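Moving the Catterall society archive off the old server
Final project report, Web Systems module
Rory Chisholm, Sânziana Ciobanu, Silviu Oprea
October 2023

1. Background

The engineering society at Catterall has kept a website for many years. Members write up their projects on it, and most of the pages were made by hand by students who have since left. Until this project the whole site ran on one machine in a cupboard in the Urnham building. The machine was due to be switched off in January and the department asked for the pages to be kept.

We were asked to move the site to static hosting so that it would need little looking after. The old addresses had to keep working, as many of them are linked from course handouts and from people's CVs.

2. What was on the server

The site had grown in layers. The oldest pages were plain HTML. After those came a set of PHP templates, then a blog system with its own database, and finally a wiki called Hududar which a former member had written from scratch. The wiki gave us the most trouble. It stored each page as a chain of edits, and a page could only be read by running the wiki's own code to apply them in order.

Pictures were kept in a separate folder and were shared between all four parts. Some had been uploaded several times under different names. We left the copies alone, as removing them would have meant editing pages that we wanted to keep as they were.

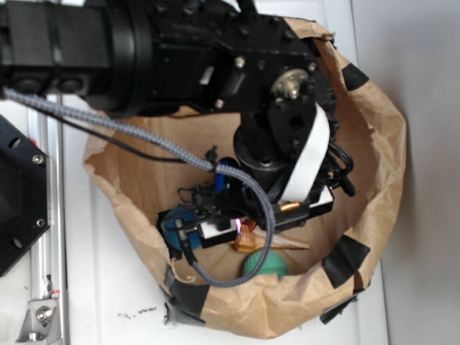

Fig. 1. Arm reaching into a paper bag.

3. Method

We first looked at copying the files and rewriting the templates for a modern site generator. Silviu tried this on the PHP section and gave up after a week. The templates included each other in ways that depended on the time of day, the visitor's browser and in one case the length of the page title.

We then decided to crawl the running site and save what it sent back. This meant the output would match what visitors had been seeing, whatever was going on behind it. We wrote the crawler in Python and called it Bamivwood. It starts from the home page and the server logs, fetches each address and writes the response to disk along with its headers. The logs mattered because a good number of pages were not linked from anywhere.

Addresses with a question mark in them needed extra work. Static hosting ignores everything after the question mark, so all the wiki pages would have ended up as the same file. Sânziana wrote a small redirect script that turns each old address into a plain path. It runs on the host before the file is looked up.

Search was dropped. The old search box called the database directly, and we replaced it with an index page for each section, sorted by title.

4. Testing

We compared the saved pages with the live ones by fetching both and checking the text after stripping out dates and visitor counters. The first full run showed 29 pages that did not match. Most were wiki pages where the crawler had picked up an error message because the server was overloaded. We slowed the crawler down to one request at a time and ran it again. After that 3 pages were still different, all of them in the blog section, where the sidebar showed a random post on each visit. We fixed the sidebar to one post and accepted the result.

Character encoding was the other problem. Names with accents came out wrong on the older pages, including two of our own. The server had been sending one encoding in its headers while the files used another. We converted everything to UTF-8 when saving and checked the author list by eye.

We also asked past members to look at the test copy before the switch and tell us about anything missing.
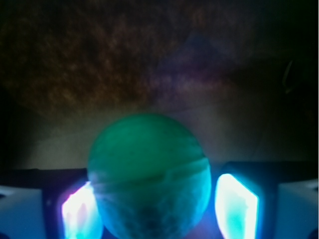 Valtteri Lehtinen wrote back that his pages all opened but the download links at the bottom of them still pointed to the old machine by its number, so they would stop working once it was switched off. He asked whether the files themselves had been saved.

They had not. The crawler only followed links that used the site's name. We added the server's IP address to the list of allowed hosts, ran the crawl again and rewrote the links to relative ones. Octavian Marinescu, replying to the same message, asked for the comments under the blog posts to be kept, and these were already included.

5. Remaining work

The redirect script has no automatic tests. The index pages list some titles twice where a page exists in both the blog and the wiki. The contact form has been replaced with an email address, which somebody in the society will need to check. A copy of the original database and the Hududar source code is stored with the department, and the notes for rebuilding the archive are in the readme file next to the crawler.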